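室内整備スタッフ(パートタイム)募集要項
株式会社Fikon 施設管理課
掲載日:25/2/14

株式会社Fikonは、共用ラウンジ兼作業室「Pladelura」の室内整備を担当するパートタイムスタッフを募集します。業務は床まわりの整理、布製品の回収と折りたたみ、家具および可動パネルの定位置管理、電源配線の点検です。応募を検討される方は、業務範囲と除外範囲の両方を確認のうえ、所定の方法で申し込んでください。

1. 募集概要

職種:室内整備スタッフ
雇用形態:パートタイム(有期)
募集人数:3名
契約期間:採用日から9月末日まで。業務量および勤務評価により更新する場合があります。
勤務地:Dolton棟1階 Pladelura
配属:施設管理課 室内整備係
係責任者:Socorro Inga
採用担当:Delphine Kapoor

2. 対象区画

Pladeluraの床面積は100平方メートルです。区画は次のとおり分かれています。

机区画:壁沿いに机を配置した区画です。机上の私物は整備対象に含みません。机の下の床面、机脚の周囲、電源タップの設置位置は対象とします。
ソファ区画:布張りのソファを置いた区画です。座面および座面周囲の床を対象とします。
パネル区画:キャスター付きの可動式パネルを置く区画です。利用者が随時移動させるため、床の定位置表示と実際の位置が一致しないことがあります。
布製品棚:清掃用タオル、机用クロス、洗濯かごの保管場所です。

給湯スペース、トイレ、廊下は清掃会社Yazzieの受託範囲であり、本募集の業務には含まれません。境界は給湯スペース入口の床見切り材とし、見切り材そのものの清掃はYazzie側で行います。

3. 業務内容

3.1 布製品の回収と折りたたみ

マイクロファイバータオルの在庫は100枚で、色により用途を分けています。赤は床および家具脚部用、青は机上用、白はガラスおよびパネル面用です。異なる用途への転用は認めません。

使用後のタオルは洗濯かごに回収します。かごの縁からはみ出したものは押し込まず、いったん取り出して四つ折りにしてから入れ直してください。かごは床に直接置いてかまいませんが、通路の有効幅を狭める位置、および可動式パネルのキャスターに接する位置は不可とします。

洗濯は外部委託です。返却されたタオルは縁の縫製を確認し、ほつれが指一本の幅を超えるものは棚に戻さず、廃棄候補の箱に入れます。縫い付けラベルは切り取らないでください。折り方は長辺を二つ折り、さらに短辺を二つ折りとし、ラベルが内側に来る向きにそろえます。

3.2 床まわりの整理

床に置かれた物品を次の区分で処理します。

備品:定位置に戻します。
利用者の私物:移動させず、位置と品目を日報に記入します。通路上にある場合に限り、最寄りの壁際に寄せます。
所有区分が不明なもの:番号札を付けて一時保管箱に入れます。保管期間を過ぎたものは係責任者が処理を決定します。
紙片、糸くず等:乾式で除去します。

壁際に落ちた小物は見落としが多い項目です。巾木に沿って区画の端から端まで歩き、パネルの裏側も目視で確認してください。

3.3 電源配線の点検

電源タップ、アダプター、充電器とその付属ケーブルの状態を確認します。確認項目は、タップ本体の破損の有無、差し込みの緩み、被覆の損傷、キャスターによる踏みつけ、余長部分の絡みです。

絡んだケーブルをほどく際は、接続先を特定し、使用者に声をかけてから着手します。使用者が不在の場合は着手しません。余長は直径が手のひら程度になるよう緩く巻き、面ファスナーで留めます。結束バンドは使用しません。タップに接続したままの状態できつく束ねることも禁止します。

配線の増設、分岐の追加、タップの交換は業務に含みません。必要と判断した場合は点検票の該当欄に記入し、係責任者に提出してください。

3.4 可動式パネルと家具の位置管理

可動式パネルは、終業時に床の定位置表示に合わせて戻します。移動前に、脚部およびキャスターの進路にケーブルや布製品がないことを確認します。枠を両手で保持し、脚部を足で押す動かし方はしないでください。ロック付きの脚については、移動後に必ずロックします。

パネル面に記入がある場合は、消去可否の札を確認します。札がないときは消去せず、日報に記載します。

ソファは人力で引きずらず、移動が必要な場合は二名で持ち上げます。座面の縫い目に入ったごみは手持ちのブラシで除去します。布張り部分に湿式の清掃は行いません。座面の上にタオルを置いたままにしないでください。

3.5 記録

各回の作業終了時に、日報と点検票を記入します。日報は区画ごとに一行以上、点検票は項目ごとに適否を記入する様式です。異常がない項目も空欄にせず「適」と記入します。記入は日本語または英語とします。

4. 勤務条件

勤務日:月曜日から金曜日までのうち、週5日以内で応相談。
勤務時間帯:午前の部、または夕方の部。両方を希望する場合は応募書類に明記してください。
時間外勤務:原則なし。棟全体の設備点検日は、事前の同意を得たうえで時間帯を変更することがあります。
賃金:時給制。経験および担当時間帯に応じて決定し、面談時に書面で提示します。
交通費:当社規定により支給。
試用期間:あり。期間中の賃金は本採用時と同額です。
貸与品:作業用エプロン、手袋、膝当て、携帯用ライト。
履物:各自で用意。底が平らで、かかとの固定された運動靴に限ります。サンダル、革底の靴は不可です。
保険:労災保険適用。その他は勤務時間数により法令に従います。

5. 応募資格

次の要件をすべて満たす方を対象とします。

(1)満18歳以上であること。
(2)床面に膝をつく姿勢、および家具の下をのぞき込む姿勢での作業に支障がないこと。
(3)手順書を読み、指定様式に記入できること。
(4)在室者がいる状態で、静かに作業を進められること。

清掃、倉庫内作業、ホテルの客室整備、リネン管理のいずれかの経験がある方は、書類にその期間と担当範囲を記載してください。未経験者の応募も受け付けます。電気工事に関する資格は不要です。資格をお持ちの場合も、本業務で配線工事を行うことはありません。

6. 選考手順

書類確認、面談、実技確認の順に行います。実技確認ではPladelura室内で、タオルの折りたたみ、ケーブルの巻き取り、点検票の記入を行っていただきます。評価の対象は手順の順守と記入の正確さであり、作業速度は採点しません。所要時間と持ち物は、面談の通過者に個別に通知します。実技確認には上記の要件を満たす履物で来場してください。

結果は合否にかかわらず、応募者全員に文書で通知します。選考内容に関する個別の問い合わせには回答しません。

7. 応募方法

必要書類は履歴書、勤務可能な曜日と時間帯を記した書面(様式自由)の二点です。封筒の表に「室内整備応募」と朱書きし、施設管理課 採用担当 Delphine Kapoor宛に郵送するか、Dolton棟1階の受付に提出してください。提出書類は返却しません。選考終了後、当社の文書管理規程に従って廃棄します。

欠員が埋まり次第、受付を終了します。

8. 作業区画の参考写真
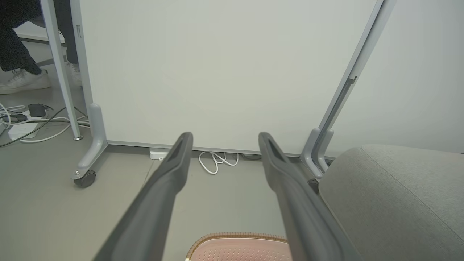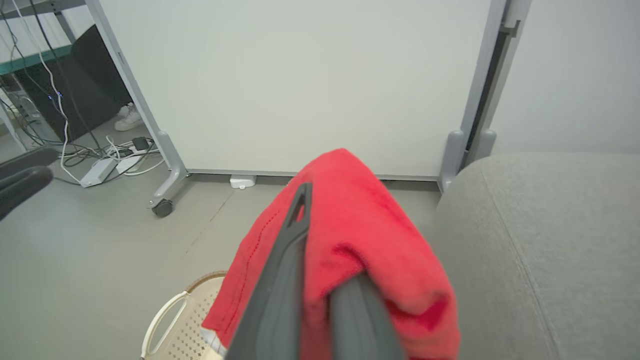
Pladelura室内。1枚目:白いパネルの下部と床の電源タップ、ケーブル。2枚目:赤いマイクロファイバータオルと洗濯かご。

9. 補足

室内の見学を希望する場合は、応募書類の提出時に受付へ申し出てください。見学の可否は選考に影響しません。見学中は備品および配線に触れないようお願いします。

業務内容に関する質問は係責任者のSocorro Inga、雇用条件に関する質問は採用担当のDelphine Kapoorが、いずれも書面で受け付けます。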